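I've been promising an update on the folding project since June, and I kept putting it off because every weekend I thought, well, one more Saturday and I'll have something worth showing. You know how that goes. So it's November 15, 2023, the kettle is on, the spare room smells faintly of machine oil, and I'm going to write down where things stand even though where they stand is a bit lopsided.

For anyone who wandered in from the bread posts (hello! there will be more bread, I promise), the short version is that I have a secondhand arm bolted to a bench in the spare room and I am trying to teach it to fold laundry. All of it would be lovely, but I'd settle for dish towels and the plain dark cloths I use for just about everything. The arm is a Modley, an older one, and I bought it from a shop in Dunmore that was clearing out its back shelves. It came with no manual and a power cable that I replaced before I even plugged it in. I drove home with it belted into the passenger seat, and I talked to it a little on the highway.

The first few months went to the bench, if you can believe it. I thought I could clamp the arm to my old desk and get going, but every time it swung out to full reach the whole desk nodded along with it, and a fold that should have landed on the edge landed an inch off. I tried shimming the legs. I tried sandbags. In the end I took it all down to the shared workshop in Stastcombe, where I pay 40 dollars a month for a shelf and the run of the tools, and built a proper base out of doubled-up lumber with eight bolts through it. It weighs as much as a small cow and getting it back up my stairs is something my knees still bring up in conversation. But it doesn't nod.

Then came the fingers. The pair I have now are the fourth set, and they look it. I've filed the tips, scraped them against the bench more times than I'd like, and once drove them straight down into a steel ruler because I typed a minus sign where I didn't want one. They still close evenly, so I leave them alone. I had a fancier set in my cart for a while (811 dollars, plus shipping, for two fingers!) and I closed that tab and went for a walk.

What I've been working on this fall is corners. Folding sounds like the hard part, and maybe for someone with better cameras and a bigger computer it is, but for me nearly all the trouble comes before that. A flat cloth is easy. You know where the corners are, you pinch two of them, you bring them over, and there's your fold. A cloth that has been dropped on the table in a heap is another animal altogether. It has edges that are really folds and folds that look just like edges, and a corner might be sitting right on top or tucked underneath three layers where no camera on earth is going to find it.

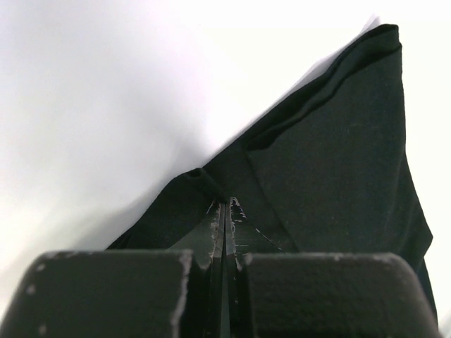
I started with dark cloth on purpose, which a few folks on the Grendix forum told me was a mistake, and they may yet be right. My thinking was that against a white surface the outline would be crisp as anything, and I wouldn't need much cleverness to separate cloth from table. That much works beautifully. The outline comes out clean nearly every time, and I was so pleased the first evening that I made myself a grilled cheese to celebrate. The trouble is the inside of the outline. All the creases and ridges are dark on dark, and my poor little program would see one big inky shape and call it a day. Then there were the shadows around the edges, soft gray ones, which it was quite happy to treat as more cloth.

I went back and forth on lighting for weeks. One lamp straight overhead flattened everything out. Two lamps gave me two sets of shadows and twice the confusion. What I've landed on for now is a single lamp set low and off to the side, with a sheet of baking parchment taped over it to take the harshness off. (See, the bread posts are good for something.) With the light coming in low, the ridges catch a bit of it and the channels go dark, and suddenly there's something in there to work with. I had to turn the exposure up to pull any detail out of the fabric, and the table goes so bright that it's close to plain white, but I don't need detail in the table.

The other change was to quit insisting on a perfect corner. I used to have the program hunt for anything pointed along the outline and go straight for it, and of course a folded-over edge makes a lovely point that isn't a corner at all. So now the arm picks the likeliest spot, pinches, lifts a few inches, and takes another look. If the cloth hangs the way a cloth hangs from its corner, with one long drop and the rest trailing below it, we carry on. If it hangs like a tent, we put it down and try somewhere else. It's slow. It's terribly slow! I can fold the entire basket by hand while it considers a single dish towel. But it gets there more often than it used to.

I ran it 80 times over the last two weekends, a fresh heap each time, and wrote down every result in the back of an old recipe notebook. I'm not going to type up the whole table, it's mostly my handwriting arguing with itself, but the pinches that went wrong fell into two camps. Either the fingers came down on top of a fold and picked up more than one layer, or they closed just above the cloth and came up with nothing. The second kind I think I can fix with a bit of foam under the white surface, so I can press down a hair farther without grinding the tips into the bench. The first kind I'm still chewing on. Somebody suggested rubbing the layers gently between the fingers, the way you'd open a plastic produce bag at the store, and I love that idea and have no notion how to program it.

Next up is the foam, and after that I'd like to try a lighter cloth on a dark surface and see whether I've been making my own life difficult all this time. I also need to tidy the cable that runs down the arm, which is currently held on with hair ties. If any of you have cut foam sheet cleanly without a hot wire, please leave me a note in the comments, my bread knife makes a dreadful mess of it.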